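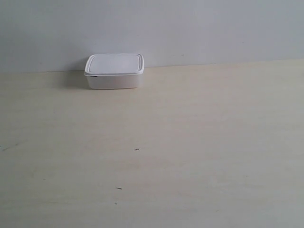

Plokoddale group teaches robot arm to find its grip on closed containers

A research group in Plokoddale has published a training method that helps robot arms pick up lidded food containers, a job that still trips up many machines built for kitchens and stockrooms.

The method, called Unitz, was developed by Eero Ahonen and Vlasta Angelovski at the Edum laboratory. It trains on 1441 short recordings of a person steering the arm by hand. Each recording is split into two parts, the approach and the grasp, and the software learns them separately.

White containers on pale tables were included on purpose, Ahonen said. With so little contrast between the object and the surface, earlier software often misjudged where the lid ended and closed the fingers too soon.

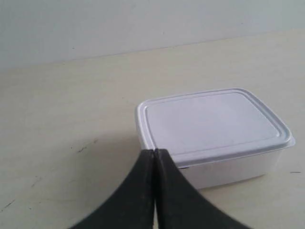

Unitz depends mostly on the view from the wrist during the last few inches of the approach. If the software's estimate of the lid's edge shifts too much between one moment and the next, the arm stops, backs up and tries from a different angle.

In tests run in September, the arm lifted a closed container on the first attempt in roughly four out of five trials. The group's older software, Fahmy, managed about half. Most of the failures came when a container stood at an angle to the arm.

"The corners are still the hard part," Angelovski said. "A lid sticks out a little past the box, and the fingers can catch on it."

The recordings cover nine container shapes, all of them empty. Tests with filled containers are planned next, and Edum said the training code will be released once the group has finished its documentation.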